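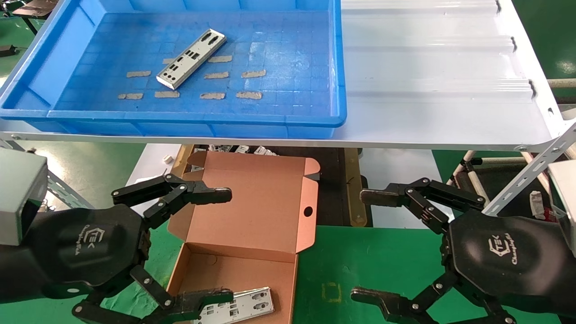
Waste handling in the Bruswood kitchens is inspected once in each term, using the checklist set out on this page. The inspection covers food waste, packaging, used cooking oil, reusable tableware and the yard where the outside bins are kept. Packaging is assessed by material and condition, whatever it was delivered with. A rigid plastic tray, such as the blue one on the white shelf, is entered as reusable. An open cardboard box like the one underneath is entered as card for recycling, and foam pads of the tan kind in the tray are entered as general waste unless a supplier has agreed in writing to take them back. Sites should apply the same method to all deliveries, including those that do not contain food.

Site: Bruswood Refectory and Garden Café
Period: February
Inspector: Stella Biwott
Accompanied by: Wycliffe Sang, kitchen manager
Previous inspection seen: Yes
Start time: 7.15 am

Ratings used
Met: no action needed.
Part met: action needed before the next inspection.
Not met: action needed within 15 working days.
N/A: does not apply at this site.

Section 1. Food waste in the preparation area

1.1 A lidded food waste caddy is within reach of each preparation bench.
Met.

1.2 Caddies are emptied at the end of each service, or earlier when full.
Part met.
Comment: The caddy at the vegetable bench was full at the start of the inspection and the lid would not close. The emptying sheet had been signed for the previous evening. The site should check whether the person signing the sheet is looking at all of the caddies or only at those near the pot wash.

1.3 Preparation waste, spoiled stock and plate waste are weighed separately.
Not met.
Comment: Preparation waste and spoiled stock are weighed together. The totals are kept with care, but they cannot be used to show whether too much is being ordered or too much is being trimmed. A separate line for spoiled stock must be added to the weighing sheet. The scales need no change.

1.4 Scales are clean, level and in working order.
Met.
Comment: Checked with a 1000 g test weight. The display read correctly on both attempts.

1.5 Liners are of the type accepted by the food waste contractor.
Met.

1.6 Staff can explain what must not be placed in the food waste stream.
Met.
Comment: Two members of staff were asked. Both named tea bags containing plastic, fruit stickers and oyster shells. One was unsure about paper napkins. The present contractor accepts plain white napkins and refuses printed ones, and the wall notice should say so.

Section 2. Stock rotation and surplus

2.1 Opened items in the cold room are labelled with the date of opening.
Part met.
Comment: Labels were present on all dairy items. A tub of cooked lentils and a tray of cut melon had none, and both were discarded during the inspection. Unlabelled food is a food safety matter first, and this item has been copied to the hygiene file.

2.2 Older stock is placed in front of newer stock.
Met.

2.3 Surplus that is safe to eat is recorded and offered for collection.
Met.
Comment: The collection book was up to date. Bread makes up most of the entries. The site may wish to lower its standing bread order for the last day of each teaching week.

2.4 Surplus awaiting collection is held at the correct temperature.
Met.

2.5 Portion guidance is displayed at the serving counter.
Part met.
Comment: The guidance on display refers to the former menu. Delphine Pennington has the current version and will send it to the site.

Section 3. Packaging

3.1 Deliveries are unpacked away from open food.
Met.

3.2 Card is flattened and kept dry.
Part met.
Comment: Card from the morning delivery had been flattened and placed in the roll cage. The cage stands beneath a dripping overflow pipe and the top layer was damp. Wet card is refused by the contractor and the whole load may then be charged as general waste. The cage should be moved until the pipe is repaired.

3.3 Returnable crates and trays are rinsed, stacked and stored off the floor.
Met.

3.4 The returnables count agrees with the supplier's note.
Not met.
Comment: The Kidine delivery note lists 3 more crates than were found on site. The kitchen manager believes they were returned with an earlier load. No receipt could be produced. Drivers must be asked to sign for all crates taken away, and the signed slip is to be kept with the delivery notes.

3.5 Film, foam and strapping are kept out of the card cage.
Met.

3.6 Broken down packaging does not block doors, extinguishers or electrical panels.
Met. 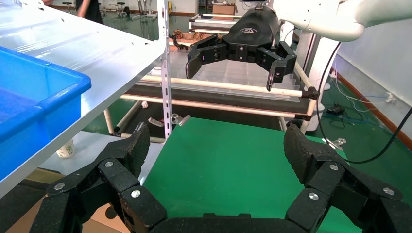

3.7 Sites have asked their main suppliers to reduce avoidable packaging.
Part met.
Comment: A letter has been sent to the dry goods supplier and a reply received. No approach has yet been made to the supplier of fresh produce, whose salad leaves arrive in small bags within a larger bag. The purchasing office has a standard letter for this purpose and sites are encouraged to use it.

Section 4. Used cooking oil

4.1 Oil is cooled before it is moved.
Met.
Comment: The cooling time is written on the fryer notice and staff were aware of it.

4.2 Oil drums are lidded, labelled and stand in a drip tray.
Met.

4.3 The store holds no more than its permitted amount.
Met.
Comment: The limit for this store is 600 litres. The amount held was well under the limit.

4.4 A spill kit is present and complete.
Not met.
Comment: The kit was present but the absorbent granules had been used and not replaced. The gloves supplied are too thin for the purpose. Replacement granules and suitable gloves must be ordered. Until they arrive, the kit from the boiler room may be kept beside the oil store, provided that the estates office is told.

4.5 Collection notes are kept and can be produced on request.
Met.

Section 5. Reusable cups and containers

5.1 Customers are offered a reusable cup before a disposable one.
Part met.
Comment: The offer was made at the refectory till. At the Garden Café the disposable cups are at the front of the counter and the reusable cups are behind the pastry cabinet, where customers cannot see them. The two should change places.

5.2 Returned cups are inspected for cracks, staining and worn rims before washing.
Met.

5.3 Damaged items are withdrawn and recorded.
Met.
Comment: The record shows a high number of split lids from the Ivard range. Samples have been set aside for the purchasing office. Sites using the same range should check their own records.

5.4 The dishwasher reaches the required rinse temperature.
Met.

5.5 Containers brought in by customers are handled in line with the written procedure.
Part met.
Comment: The procedure requires a customer's container to be placed on a separate tray and kept clear of the serving spoon. This was followed on one occasion and missed on another during a busy period. A short reminder at the start of the lunch shift is recommended.

Section 6. Bin yard

6.1 Bins are closed, clean on the outside and clearly marked.
Part met.
Comment: The glass bin has lost its label. All others were clearly marked.

6.2 The yard surface is free of spilled waste and standing water.
Met.

6.3 There is no sign of pests.
Met.

6.4 Lighting is adequate for early and late use.
Not met.
Comment: The lamp above the gate is not working. Staff bring the last bins out after dark at this time of year and the step by the gate is uneven. The fault was reported to estates during the inspection. The step should be marked with yellow paint as a temporary measure.

6.5 Bins can be moved by one person without lifting.
Met.

Comments from the site

The kitchen manager accepts the ratings given. With regard to item 1.3, he asks that the new weighing sheet be issued to all sites in the same form, as relief staff move between kitchens and have found different sheets in each. With regard to item 3.4, he asks that the supplier be contacted by the purchasing office, as drivers have declined to sign slips in the past.

Comments from the purchasing office

Woo-jin Wi has agreed to write to Kidine about signed crate slips. The single weighing sheet will be drafted by Delphine Pennington and tried at Bruswood before it is sent to the Mbwambo Hall kitchen. Split lids from other sites should be sent to the purchasing office in a clean bag, marked with the site name and the month in which they were withdrawn.

Actions carried forward

Item 1.3, weighing sheet: Delphine Pennington
Item 2.5, portion guidance: Delphine Pennington
Item 3.2, move card cage: Wycliffe Sang
Item 3.4, crate slips: Woo-jin Wi
Item 4.4, spill kit: Wycliffe Sang
Item 6.1, glass bin label: Wycliffe Sang
Item 6.4, yard lamp and step: Caradog Sayce, estates

Completed forms are kept in the kitchen office and a copy is sent to the purchasing office. Questions about a rating should be put to the inspector in writing before the action period ends.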